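Where Does the Chopping Board Live?
A study of worktop space in a small shared kitchen

Hatem Kettani
Domestic Spaces module, project report

1. How this started

The module handbook asks for "a sustained enquiry into an everyday domestic problem". Other people on the course have chosen lighting for the elderly and the history of the fitted wardrobe. I have chosen the chopping board, mostly on the grounds that I had lost an argument about one and wanted to see whether academic credit could be got out of it.

The kitchen is in flat 203 at Cosesgate, where I live with two others, who agreed to take part provided I called them Flatmate A and Flatmate B. Flatmate A cooks a great deal. Flatmate B makes toast and has strong views. The argument was over whether a large board should be allowed to live permanently beside the sink, where it gets used, or be put away after every meal, in which case it doesn't.

I kept a log for 30 days, starting in October. The question I set myself was where food preparation really happens in a kitchen with too little worktop, and what could be changed without spending money or drilling into anything that belongs to the landlord.

2. The kitchen before

It is a galley kitchen with a window at one end and a door at the other that can't be fully opened if the bin is out. There are three pieces of worktop. The first is next to the hob and is taken up by the kettle and the toaster. The second is under the wall cupboards and is too dark to chop anything you would like to keep separate from your fingers. The third is the stretch by the sink, and everybody wants it.

The sink stretch has the light and it has the tap. It also gets the washing up, the post, other people's mugs and, for most of the second week, a bicycle lock. My supervisor wrote "relevance?" next to the bicycle lock in my draft. It is relevant because it was on the worktop.

We began with 2 boards. One was a thin plastic thing that came with the flat and had warped so badly that onions rolled off it. The other was Flatmate A's, a big one with a groove round the edge, known in the flat as the Lockwood after the shop it was bought from. It spent its life behind the microwave, upright. Getting it out meant moving the microwave, so in the first week of the log it came out once, for a roast.

3. Method

I taped a sheet of paper inside the cupboard door and asked everyone to write down what they prepared, where they stood and which board they used. Compliance was good for four days. After that I did most of the recording myself, by sitting in the kitchen with a laptop and pretending to do other coursework. I'm aware that this may have changed people's behaviour. Flatmate B certainly began announcing the toast.

The log was split into three stages. In stage one nothing was moved. In stage two the big board was brought out from behind the microwave and kept next to the sink on the worktop. In stage three it went right up to the tap, partly under the spout, with a smaller piece of lighter wood alongside it for whatever had already been cut.

I also read the section on work zones in the course reader, which assumes a kitchen in which a person can turn round.

4. Stage one: nothing is moved

Most chopping was done in the wrong place. The plastic board was used on top of the hob (off, I was assured), on the windowsill, and on one occasion on an ironing board in the hall, which Flatmate A defended on grounds of height. Peelings were carried to the bin by hand and a share of them didn't arrive.

The other thing I noticed was how much walking there was. To make a salad, Flatmate A washed the lettuce at the sink, crossed to the dark worktop, came back for a tomato, went back, discovered the knife was in the drying rack and returned for it. None of this is dramatic but it adds up, and it takes place in a room where only one person can pass at a time. Most of the remarks that people later reported as "tension in the flat" were made during crossings.

5. Stage two: the board comes out

With the big board on the worktop next to the sink, chopping moved there within a day. I hadn't told anyone to use it. It was simply the first flat surface you met with a wet carrot in your hand.

There were objections. Flatmate B pointed out, correctly, that there was now nowhere to put a plate. The post moved to the top of the fridge and an electricity bill was found there later than it should have been. The drying rack was pushed along until it hung over the edge slightly, and we lost a glass. I have recorded the glass as a cost of the study.

There was also the question of who wiped it. The plastic board had always gone in the bowl with everything else. The big one was too large for the bowl and so people treated it as part of the building. By the end of stage two the groove held a small archive of breadcrumbs. I put up a note. The note was wiped down by someone, and the board was not.

6. Stage three: under the tap

The last arrangement came about because Flatmate A was tired of carrying dripping vegetables across even the short gap that was left. The board was turned to lie at a slant, with one end going in under the spout.

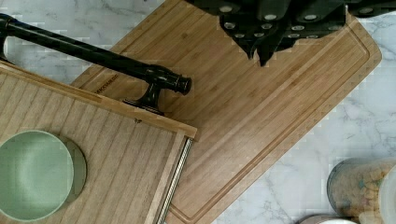 Is it all right to keep a bamboo board right next to the tap?
It can be, provided it gets wiped after use and stood on its edge to dry overnight. What does the damage is lying in a puddle, and a board that is always flat by the sink will find one sooner or later.

The slant was not my idea and I resisted it, having drawn a plan in which everything was parallel. It works better than my plan. A long board set square takes the whole depth of the worktop and leaves two useless strips. At an angle it leaves a proper triangle behind it, big enough for a bowl, and the cook's elbow stops hitting the drying rack. I have included my original plan in the appendix so that the reader can see how confident it was.

The black tap turned out to matter more than I expected. The old one was replaced over the summer, when the previous tap came off in somebody's hand, and the letting agent sent a model with a long thin spout. The short spout had only ever reached the back of the bowl. A longer one means that you can rinse something and put it down on wood without a trail of water in between, or at any rate with a shorter trail. Flatmate B says the black finish shows every drop of limescale. We tested this by looking at it every morning with our coffee, and Flatmate B is right.

The lighter board overlaps the big one a little, which annoyed me until I saw how it was being used. Chopped things are pushed from one to the other. Nobody had agreed on this. By the second day all three of us were doing it, including the one who only makes toast.

7. Things that were tried and given up

A roll-up drying mat from Indo, borrowed from the flat upstairs, was meant to go across the sink and give us another surface. It was fine for glasses. Anything heavier made it sag in the middle, and a jar of olives went through on its first evening.

We also tried hanging the big board on a hook. I say hook – it was a strap looped over a cupboard handle. The handle is now slightly lower on one side and I would ask the reader not to mention it to the agent.

Finally there was the Stostero, a folding trolley that Flatmate A found online and believed would solve everything. It is a very good trolley. It can be in the kitchen or a person can be in the kitchen. It now holds shoes.

8. What I found

Over the whole log, the place where people prepared food depended far more on where the water and the light were than on where there was room. We had space on the dark worktop the entire time and hardly anyone chose it. Once the board was by the tap, even the person who had argued hardest against it used it without a word, and I have the entries in their own handwriting.

Leaving the board out also meant that it was treated worse. It got knives, hot pans and once the cat from next door. In stage one it had been perfectly looked after, through being unavailable. If I were marking the two arrangements out of ten for the good of the board, behind the microwave would win easily.

Arguments in the kitchen went down in stage three. I can't prove the board did this. It was also the fortnight in which Flatmate A had a placement and was out until seven at night.

9. Limits of the study

There was one kitchen and three people, and one of the people was the researcher. The toast results should be treated with caution. I didn't measure how wet the board was at any point, having only thought of it when the log was over, and I never worked out a fair way to record an argument that stopped when I came in.

If I did it again I would start with the washing up, which was behind more of the trouble than I had allowed for. A good board by a good tap is no use to anyone when there is a casserole dish soaking in between, and in our flat there generally is. It has been "soaking" since stage two.

10. The kitchen now

The big board is still by the sink. We agreed that whoever cooks last stands it up against the tiles before bed, and it happens perhaps half the time. The plastic board has gone to be a lid for the compost bucket. Flatmate B has asked for the dark worktop as a permanent home for the toaster, and as it was never any use for anything else, the motion was carried.

Appendix A: original plan, everything parallel.
Appendix B: log sheets, one with jam on.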